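Erklow Cord Organizer Case, Large: Eight Months of Living With It

July 8, 2019

214 shares | 17 comments

My sister gave me the Erklow case last November, wrapped in tissue paper and with a card that said "for your drawer of shame," and I have to admit she had a point. I had a kitchen drawer that wouldn't close all the way because of the chargers in it, and every trip started with me on my knees untangling something I wasn't even sure I owned a device for.

So, the case! It's a zip-around about the size of a hardcover novel, with 9 elastic loops on one side and a mesh pocket on the other, plus a padded flap in between that keeps things from rubbing. The box says it holds up to 40 cables. I would love to meet the person who got that many in there. I packed mine for a long visit to Ichikawa, where my old college roommate Itsuki Kaneko lives now, and I was perfectly happy with a dozen or so and my travel toothbrush slid in along the spine.

What I like best is the zipper. It's chunky and smooth and goes around corners without that little catch you get on cheaper bags, and I have opened and closed it in dark hotel rooms more times than I'd like to admit. The loops have held their stretch too, except for the two narrow ones at the end, which were always a bit tight for anything but earbuds. The fabric wipes clean with a damp cloth (toothpaste, don't ask).

What I like less: the mesh pocket. It's shallow, and a wall plug with any bulk to it makes the whole case bulge so that it won't lie flat in a suitcase. Itsuki has the Forngate roll-up version, which handles plugs beautifully but has no padding at all, and we spent a whole pot of tea going back and forth over which of us had chosen better. Before this I had a Clulent pouch for years, and it was fine, really, just one big pocket where everything went to tie itself in knots.

One thing I'd suggest if you buy it is to lay everything out on a counter first and be a little ruthless. Short cords go in the loops, long ones get coiled and go under the flap, and anything you can't match to a device goes in a bag for recycling. I filled 6 sandwich bags that way and haven't missed a single thing in them.

Would I buy it again? I would, and I've already given one to my dad. Four stars, and it would be five with a deeper pocket.

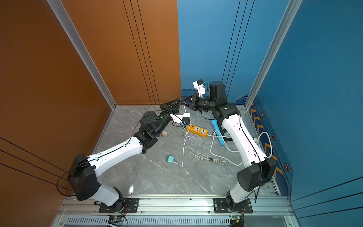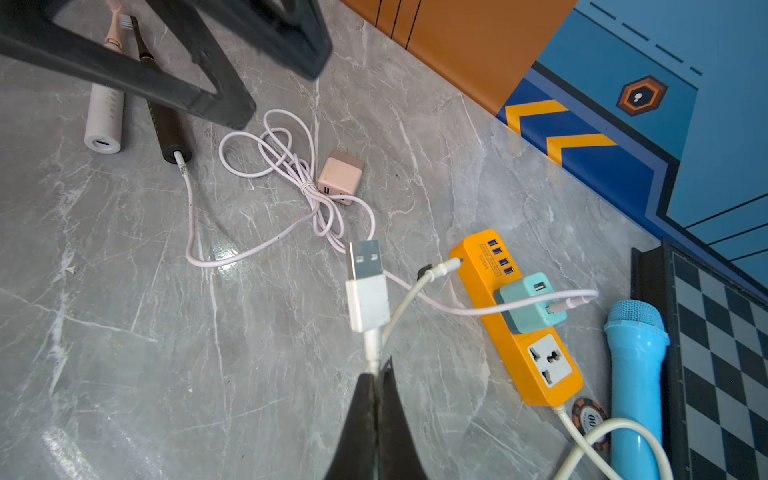

Second photo: chargers, cables and toothbrushes spread out on gray marble, with a short white USB cord up front.

17 comments | Share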